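3.2 Data collection by student teams

Demonstrations were recorded by seven teams enrolled in the Primthorpe capstone unit, which ran from September under the supervision of D. Akande. Each team was issued two Ileten hand-held grippers and asked to record a single household task of its own choosing. Teams were free to set their own starting layout, provided that the objects stayed within reach of both operators' tools.

Recording was limited to sessions of 30 minutes, as grasp quality declined noticeably in longer pilot sessions. Of the 3,000 demonstrations submitted, 1,592 were kept after screening. Most rejections were due to lost tracking – typically when one tool passed in front of the other – or to an episode being stopped before the object was released. Screening labels were assigned by the students and checked by L. Fuchs.

Transparent objects were kept in the task set even though they gave the poorest pose estimates. Their outlines vary with the colour of the work surface and with daylight, and both factors were left uncontrolled. Figure 4 gives a view from one gripper before closure on a clear container.
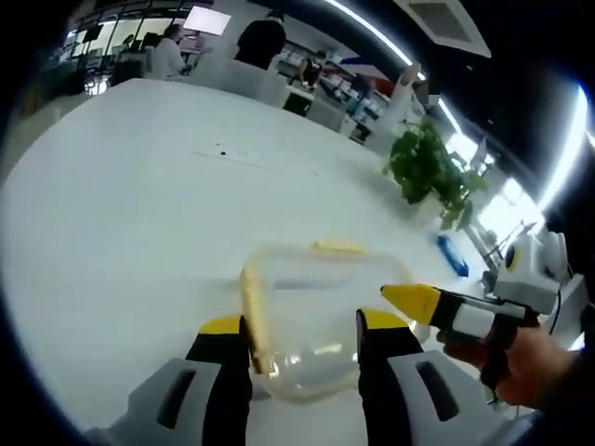

Figure 4. Clear plastic container between the open fingers of one gripper, with a second hand-held gripper at right.

Episodes with transparent objects are reported separately in Section 4.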